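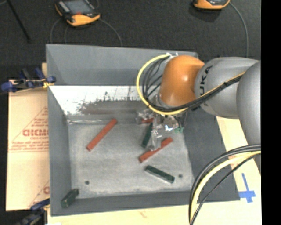
Subject: Re: [plakham-bins] Canetti collection: what counts as an attempt?
From: Gwynne bin cell, Sullingate

> We are about to start our own share of the Canetti set and would
> rather not repeat everyone's mistakes, or at least not the ones
> already made. Could the Gwynne people say (a) how they decide when
> an attempt starts and stops, (b) how often they disturb the blocks
> by hand, and (c) whether failures are being kept? The wiki says
> "keep all useful failures", which has caused a long lunch here.
> Also, is there a reason for two colours, or was that what was in
> the cupboard?

Replying in the order asked, except where I don't.

The count as of this morning is 1,479 attempts in the shared folder. I wrote "keep all useful failures" on the wiki in January and I apologise for the word "useful". What I meant was that you keep everything the arm did, and throw away everything that was done to it. If the fingers close on air, keep it. If they close on a block and it slides out halfway up, keep it and be pleased, we are short of those. If someone leaned over to rescue a block while the episode was recording, bin it. Ours had a learned policy for most of one afternoon that would go down to the left wall and wait, and we traced that to a run of episodes in which a helpful hand had come in and done the job for it. I can't fault the reasoning.

(a) An attempt starts when the arm leaves its home pose and stops when it is back there, whatever happened in between. We tried starting at first contact. Two of us labelled the same 100 episodes and agreed on first contact about as often as you would expect of two people who share a kettle. Home to home is dull and wastes disk, but the label writes itself. There is a time limit of 15 seconds on the descent; if it runs out the arm goes home and you log a failure with the reason "dither".

(b) Reset by hand when the bin has gone stale, and the person at the bench decides what stale means. I know that isn't a rule. We had a rule, every tenth attempt, and the result was that people watched the counter and not the blocks. What you want to avoid is a bin where everything has been nudged into the corners, with the blocks lying along the join between wall and floor, because you then collect a great many examples of the same hard thing and very few of anything else. You do want some of them. A block resting against two walls is exactly where the model is worst, and it will meet them in real life. But if you lay every block out nicely in the middle you'll get a lovely success rate and I will be rude about it on this list.

When you do reset, tip them in. Don't arrange them. Everyone thinks they can place blocks at random, and everyone makes the same tasteful pattern.

(c) See above. Yes.

On colour: the blocks are the same shape in red and dark green, and the split is deliberate, though I will admit that the cupboard had a vote. Half the episodes ask for a red one and half for a green one, so that the model has to attend to the request. The green is the harder of the pair against our grey bin. It is dark, the walls are dark, and under the wrong lamp the two become good friends. Please don't brighten your images before uploading to make up for this. Somebody did, very kindly, and it took a while to find out who.

Some things that weren't asked, in case they save you a day:

Clamp the bin. Then check the clamps before each session, as the arm is stronger than you and has no feelings about your calibration. We put tape on the bench as well.

Give the cables more slack than looks decent. A tight cable changes how the wrist moves at the far side of the bin, and the model will learn your cable.

Don't clean the bin halfway through. Ours is scuffed and smeared and has been for ages. If you scrub it at the midpoint you have made two datasets, and you will need to say so in the notes. A new bin is fine too, at the start.

Write the notes as you go. "Gripper odd after lunch" is worth having. The file called notes_final_2 that appeared in the folder last month is empty, and if it is yours I should like to hear what was going to be in it.

One thing I can't answer is whether a grasp that brings up the wrong colour should go down as a failure or get a label of its own. At present we log it as a failure and put the colour in the comment field, where it will be ignored by every script we own. If your lot have an opinion, send it before you begin collecting, because changing the field names afterwards falls to me.

The upload script is in the usual place. It wants the site name in lower case and gives no sign of why it is upset if you forget.

-- 
Gwynne bin cell, Sullingate
plakham-bins: please trim your quotes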